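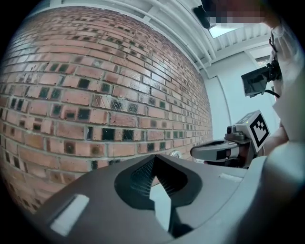 Handgeführter Greifer mit Marker-Würfel vor der Ziegelwand.

Trackingverlust beim Handgreifer: Fehler eingrenzen und beheben

Wer mit zwei handgeführten Greifern aufzeichnet, kennt vielleicht den Moment, in dem man sich abends die Bahnen anschaut und eine davon plötzlich einen halben Meter zur Seite springt. Uns ist das im Juli in der Halle in Drornport passiert, und zwar nicht einmal, sondern in 30 von 207 Aufnahmen. Inna Yurchenko und ich haben erst an der Software gesucht, dann an den Kabeln, und am Ende lag es an zwei Dingen zugleich. Damit Ihnen der Umweg erspart bleibt, schreibe ich die Reihenfolge auf, in der wir heute vorgehen.

1. Aufnahme sofort anhalten
Bitte nicht weiterlaufen lassen, auch wenn es nur ein kurzer Aussetzer war. Sobald aufgezeichnete Bahnen auf einen echten Arm übertragen werden, wird aus einem Sprung eine sehr schnelle Bewegung. Unser Arm ist dabei gegen die Tischkante gefahren – verletzt wurde zum Glück keiner, aber der Schreck saß. Sperren Sie die betroffenen Dateien für die Wiedergabe, bevor Sie irgendetwas anderes tun.

2. Die Umgebung anschauen
Gehen Sie einmal langsam durch den Raum und achten Sie auf glänzende Flächen. Unsere Ziegelwand spiegelt das Licht kräftig, und viele Steine tragen dunkle, quadratische Flecken, oft paarweise nebeneinander. Für das Auge ist das hübsch, für die Markererkennung war es eine Einladung zu Fehltreffern. Drehen Sie den Arbeitsplatz nach Möglichkeit so, dass die Wand im Rücken der Kamera liegt, oder hängen Sie ein mattes, einfarbiges Tuch davor.

3. Den Marker-Würfel prüfen
Fassen Sie den Würfel vorsichtig an und versuchen Sie, ihn zu verdrehen. Er darf kein Spiel haben. Bei uns hatte sich eine Schraube gelöst, und Vikas Kandpal fand sie erst, als er den Halter ganz abnahm. Danach die Markerflächen mit einem weichen Tuch abwischen, ohne Reiniger.

4. Schwellwert anpassen
In Folline steht die Mindestgröße für erkannte Marker ab Werk auf 200 Pixel. Wir arbeiten jetzt mit 3.000, seither bleiben die Flecken an der Wand unbeachtet. Wenn Sie weiter entfernt arbeiten, müssen Sie sich von unten herantasten.

5. Probelauf
Beide Greifer zwei Minuten lang ruhig bewegen, dann die Bahn ansehen. Erst wenn sie keinen Sprung mehr zeigt, geht es an den Arm, zunächst mit gedrosselter Geschwindigkeit und mit einer Hand am Not-Halt.

Rückfragen nimmt Larysa Holovko gern entgegen.

Stand: 03.08.2018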